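Githam Card Supplies
Frequently asked questions

Ordering

What is the smallest order you take?
Blank cards are sold in packs of 200. We don't split packs, but you can mix colours across packs in the same order. Printed cards have the same minimum.

Can I see a card before I buy?
Yes. Ask for a sample set using the contact form and we will post you one card from each range. Samples are free, with one set per address. If you want to see your own design on a card first, choose "proof card" at checkout. The cost of the proof comes off the final bill if you go ahead.

How long will my order take?
Blank cards leave us within 2 working days. Printed cards take 7 working days from the time you approve the proof. November is our busiest month, so please allow extra time then, particularly for gift cards.

Can I collect from Githam?
You can, once you have had the email saying your order is ready. Bring the order number. The collection counter is at the side of the building and closes at 4pm. Orders that have not been collected after a month go back into stock if they are blank. Printed orders are posted and we charge for the postage.

The cards

What is the difference between Morin and Stalilau?
Morin is our standard plastic card. It has a slight sheen on both sides and suits membership, loyalty and library cards. Stalilau is thicker and has a matt finish. It feels stiffer in the hand and stands up better to being kept in a back pocket, but it costs more and comes in fewer colours.

What size are they?
Both ranges are the usual wallet size, 54 mm on the short side, with rounded corners. We don't cut to other sizes. If you need a key fob size, we can't help at the moment.

Do the colours on the website match the real thing?
They are close, but screens vary. The pale colours are the hardest to judge. Stone and Oatmeal look almost the same on most phones and quite different side by side on a desk. Order a sample set if the shade matters to you.

Can I write on them?
Only on cards with a signature strip. Ballpoint works on the strip once you press a little. Felt tip will sit on the plain surface for a while and then rub off on whatever it touches.

Do you sell cards with a chip or a magnetic strip?
Magnetic strip, yes, in the Morin range only. We stopped selling chip cards because the returns rate was too high for a firm our size.

Printing

What sort of file do you need?
A PDF with 3 mm of bleed on every side. Keep text and logos at least 5 mm in from the edge. Cards can shift a little in the printer and small lettering near the edge is the first thing to suffer. We can work from a picture file if that is all you have, but please send the largest version.

Can every card have a different name or number?
Yes. Send a spreadsheet with one row per card. Check the spelling before you send it, as we print exactly what is in the sheet, including any spaces at the start of a name. Reprints for mistakes in the sheet are charged at the normal rate.

Can I print your blank cards at home?
You will need a proper card printer. The cards won't take ink from an ordinary inkjet and they should never go through a laser printer, where the heat will warp them and may damage the machine.

Handling and storage

How should I hold blank cards before printing?
By the edges. Grease from fingertips leaves marks that you may not see until the colour goes on, and then you will see them very clearly. Wash and dry your hands first, or wear cotton gloves. Fan the pack before loading it so the cards don't stick together.

My cards have gone curved. Can I flatten them?
Sometimes. Lay them on a level surface under a heavy book, at room temperature, and leave them for a couple of days. Don't use an iron or a hairdryer. Cards left on a sunny dashboard rarely come back.

How do I clean a card that has been in use?
Wipe it with a soft cloth, slightly damp, and dry it straight away. Screen wipes are fine on Stalilau but can dull the sheen on Morin.

Returns

Can I send cards back?
Unopened packs of blank cards can be returned within a month. We can't take back opened packs or printed cards unless there is a fault. Send us a photo of the fault with your order number and we will reply with a returns label.

What is the best way to hand cards out at a front desk?
Hold the card at one end and offer the other end, so the person taking it has a clear edge to get hold of. Thin cards lying flat on a smooth counter are awkward to pick up, particularly in gloves. If you have to leave them on the counter, stand them in a Pekosov tray, which keeps the top edges up.

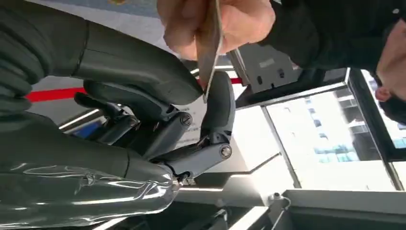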